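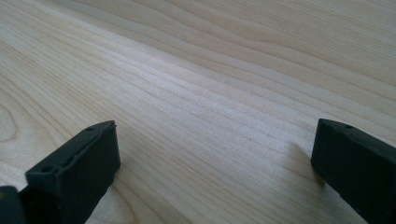
Figure 3. Pale wooden surface with long, wavy grain and a brighter band where the light catches it.

4.2 What people mean when they say a table is "warm"

I'll admit I went into this part of the study thinking it would be the dull bit. We'd asked people in Perron and Vunham to tell us about the table they eat at, and I was braced for pages of "it's brown" and "it was my mum's". We got plenty of those (my mum's table came up a lot!), but the word that kept turning up was warm, and hardly anyone used it about temperature.

Across the two towns we ended up with 1,843 written answers, and 975 of them used warm, warmer or warmth at least once. Callum Hulme did the first round of sorting and put nearly all of these under colour, which seemed fair enough until Noémie Wong went back through the Vunham set and found people calling very pale wood warm too — the sort of light, streaky surface in Figure 3 — while a few dark, glossy tables got called cold. So colour on its own wasn't going to do the job for us.

What seems to matter more is whether people can see the grain. One woman in Perron wrote that she likes "having something to follow with my eyes when the talk gets boring", and I've thought about that line at most family dinners since. Others talked about lines, ripples, rivers and, in one case, bacon. Where a table had been painted over, the writer often went out of their way to say what the wood used to look like, sometimes at much greater length than they gave to the paint.

Garnet Kennedy has argued with me over this, and I think her point is a good one. People who notice grain may simply be people who like their table, and people who like their table will say nice things about it whatever we ask. We tried to get at this with the follow-up calls in November, but only 95 people picked up, and most of them wanted to talk about chairs.

The chair material is dealt with in section 4.3. For the rest of this section I stick to the written answers and treat "grain" and "pattern" as one code, as Laurier Després suggested after the pilot.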